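Guides > Storage & Packing > Clear Containers and Covers

Section 4. Unpacking, checking and putting away clear rigid plastic pieces

Written by Gisela Wegener. Replaces the sheet that shipped with the Prado shelving.

The old sheet said clear plastic "needs no special care." I doubt whoever wrote that had ever wiped one down with a paper towel. What follows is for large curved pieces, clear with a dark rim or edging, of the kind we keep under the Fondico and Vonex labels. The two suppliers each claim a scratch-resistant finish. Treat both claims as advertising.

4.1 Before you start

1. Clear a space on the table larger than the piece. A curved piece rocks, and it will find the one screw you left lying there.
2. Take off rings and watches.
3. Lay down a clean cotton cloth. The foam sheet in the Vonex carton is supposed to do this job, but it holds grit after one use.

4.2 Lifting out

4. Open the carton along the long side. Ignore the arrow printed on the Fondico cartons. It points to the short side, and pulling the piece out that way drags the rim along the staples.
5. Take hold at the rim, one hand on each side. Do not pinch the clear part.
6. Set it down on the cloth, rim first.

CAUTION: Do not lift by the rim if any of it has come away. Support the piece from underneath and put it aside for return.

4.3 Checking

7. Turn the piece slowly under an overhead light and watch the reflection travel over the curve. On a sound surface the bright spot keeps a smooth outline. If it breaks up or drags a tail, go back over that area.
8. Look through the piece at something with large printing on it. Some bending of the letters near the curve is normal, whatever the word "distortion-free" on the carton may lead you to expect.
9. Run a fingertip along the rim, all the way.

Note: A hairline mark that wipes off was never a scratch. Try a damp cloth before filling out a return slip.

4.4 Cleaning

10. Use lukewarm water and a drop of dish soap. I have tried the Moto spray that is sold for this and could not tell the difference, apart from the price.
11. Pat dry. Rubbing a dry surface charges it up and brings the dust straight back.

CAUTION: No window cleaner with ammonia, no alcohol, no scouring pads, including the ones marked "gentle."

4.5 Putting away

12. Shelve pieces singly. Stacking is allowed according to the Prado leaflet, which also gives 25 as a safe load per shelf without saying 25 of what. Until someone can tell me, one layer only.
13. Keep the clear side away from the shelf posts.
14. Write the carton number on the shelf card, not on the piece. Tape leaves a residue, even the removable kind.

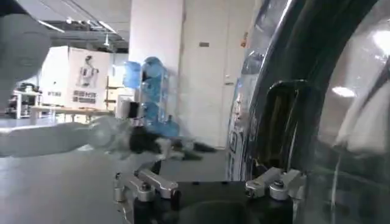
Fig. 4. Clear curved piece with black rim, ceiling light reflected in the surface (see step 7).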